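Trukirow Tool-Less Desktop Toolkit and a Secondhand Tower: Three Months With Both

I bought the Trukirow kit in September on the strength of its box, which promised that I would "never strip a screw again." The box did not say what I was supposed to put the kit to work on, so I also bought a retired office Dell from a surplus dealer who had a wall of them stacked like firewood. Between the two purchases I now own a hobby, and I feel qualified to review it.

The kit first. You get a driver handle, a zip case of bits, a magnetic parts dish, a pair of tweezers, a nylon pry tool, and a strap for your wrist that plugs into a cord that clips to something metal. The case is nice. It closes properly, and the bits sit in a foam block firm enough that you can turn it upside down over a carpet, a test I performed by accident. The handle is short and fat and has a spinning cap on the end, so you can lean on it with your palm while your fingers do the turning. For long screws it is a pleasure. For short ones it is a very good doorknob.

My complaint with the bits is the labeling. Sizes are stamped on the shank in gray on gray, at a depth I would call shy. I took to holding each one under the desk lamp and tilting it until a number appeared, and after a week I put dots of nail polish on the ones I use. Trukirow also sells a color-coded set. It costs more. The nail polish was already in the bathroom.

Then there is the matter of the tower itself, which turned out to want very little of what I had paid for. Office machines of this sort were built for people who had 400 of them to look after and no wish to own a screwdriver. The side comes off as one panel. Inside, the colored plastic parts are the ones you are allowed to touch, and I have come to rely on this the way other people rely on road signs. Blue clips for the expansion cards, blue tab at the hard drive. If it is blue, pull it or push it and see what gives. I had the card out of mine before I had finished unzipping the Trukirow case, and I sat there for a minute with my new driver in my hand like a man who has brought a corkscrew to a beer tasting.
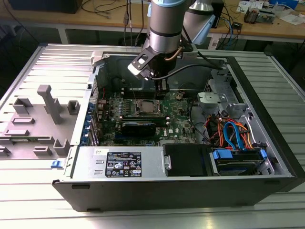

Trellusden, 30 Nov 2022

With the case on its side and the panel laid flat next to it, you can get at nearly everything, and I'd recommend that position to anyone who has been trying to do this with the tower upright under a desk and a flashlight in their teeth. The board sits in the middle, with the memory slots at the top of it and the processor socket near the center in its metal frame. The graphics card lies lower down, with more slots under it. Drives live off to the right, power supply along the bottom, and the blue data cables arch over toward the drive bay in a way that makes them easy to follow and easy to snag with a sleeve. Roll up your sleeves.

The power wires are the least charming part. A bundle of red, orange, and yellow runs down the right side, and it is exactly as stiff as you'd expect from a bundle that has held one shape since the day it was fitted. I moved mine gently and it moved back.

Where the kit does earn its keep is the cooler. Mine was held down with proper screws, and the palm cap on the handle let me back each one off a little at a time without any drama. The old thermal paste had turned to something like stale frosting. The nylon tool scraped off the worst and a cloth with alcohol did the rest. I would not use the tweezers for anything. The tips don't meet. I have a pair of Kováčik tweezers from a stamp-collecting phase and they do meet, after many years and a fall down the stairs.

The magnetic dish is fine until you set it near the drive tweezers, at which point you have one object. The wrist strap works, in that I wore it and the computer still turns on. The cord is too short to reach the floor if you drop a screw, so you will unclip it, find the screw, forget to clip it back, and spend the rest of the evening feeling reckless.

Celeste Palma, who writes the laptop column here and had the Vusero kit on test the same month, says hers has readable bits and a case that pops open in a bag. We considered swapping cases and concluded that neither of us wanted to be the one with my bits.

Good: handle, foam block, zip. Bad: markings, tweezers, the cord. If you mostly open old office towers, borrow a driver for the cooler and spend the money on memory. If you also open laptops and game controllers, the small bits are decent and the handle won't tire you out.

Rating: 70 out of 100, and I've kept the nail polish in the case.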